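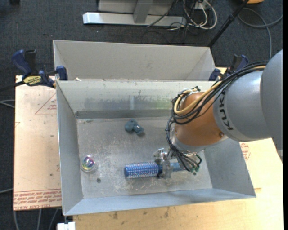

Cell 2 over the front bin, gripper at the hairbrush.

Subject: Re: [cell-users] Protective stops on the bin-to-bin job

Replying to the list and not just to the Policarpio folks, as two other sites have asked me the same thing off-list.

> We are seeing the arm halt with a force limit error partway
> through a long unattended run. No pattern by object that we
> can find. Restarting clears it and the cell will then go for
> hours. You mentioned in December that Surton had something
> similar. Did you ever get to the bottom of it? We are
> tempted to raise the limit and move on.

Please don't raise the limit yet. We did that for one shift and it hid the problem until it was a worse problem.

What we had: a run of 1,881 pick attempts, bin to bin, mixed small objects. The first stop came at attempt 639, on the way down to a pick close to the right wall of the front bin. The operator cleared it, checked the gripper, saw no damage and carried on. There were two more stops before the end of the run, so 3 in all. Each one was logged as contact with the bin wall. We took the log at its word, which cost us most of a week.

We rechecked the bin position first. The front bin had not moved. The clamps at the junction were tight and the corner positions matched the ones in the config to within what we can measure. We redid the hand-eye calibration anyway and got nearly the same numbers back.

The cause was the cable bundle. On our arm it runs along the top of the link, around the orange joint, and then hangs in loops to the gripper. With the wrist turned far enough one way the slack goes out of the loops and the bundle pulls on the gripper side. The force estimate can't tell that from the fingers touching something, so it reports contact. If the wrist is near a wall at that moment, the log blames the wall. The planner only picks that wrist angle for some poses, mostly long objects lying nearly level in the bin – the hairbrush is a good one for bringing it on – and this is why you won't find a clean pattern by object. Ours stopped on the brush twice and on something else once.

During the shift with the raised limit there were no stops. At the end of it one of the connectors near the gripper had backed partway out of its housing and we had dropouts on the finger position signal. I can't prove the pulling did it. The connector had been fine that morning, and I don't have another explanation.

The safety side matters more to me than the lost hours. A finger position that drops out reads as "open" in the Salero driver, at least in the version we were on. The arm can be holding an object and believe it isn't. We had it head back into the bin for a fresh pick with a toy still in the fingers, at normal speed, while someone was reaching for the e-stop and not yet on it. No one was inside the line and no one was hurt. We wrote it up as a near miss.

Changes since then:

- Wrist rotation is limited in software to the range where the loops keep visible slack. We lose a few grasps near the walls. The planner now skips these and comes back after the object has shifted.
- Force limit is back at the original value.
- A missing finger signal is now a stop. It has to be cleared by hand at the cell, not from the desk.
- Two stops of the same type in a run end the run. Before this we let the operator keep clearing them.
- Connectors get a look before each unattended run, with the arm locked out.

For a quick test at your end: lock out, open the brakes one axis at a time following your own procedure, and turn the wrist by hand to each end of its range while a second person watches the loops. If they go tight before you reach the end, you probably have what we had. If they don't, send me the joint angles at each stop and I will compare them with ours.

Flostadmont rerouted their bundle with more slack instead of limiting the wrist. It works for them, but they have deeper bins and a different gripper, and when we tried a longer loop it came down far enough to catch on the rim. I'd start with the software limit.

Still open on our side: whether a short recovery move after a stop is safe with the bundle already under tension. We have it turned off for now. If anyone has tested that, please post to the list. I can share the joint limit file with whoever wants it, but check the numbers against your own cell first – ours depend on where our cables are tied down.

Surton cell maintenance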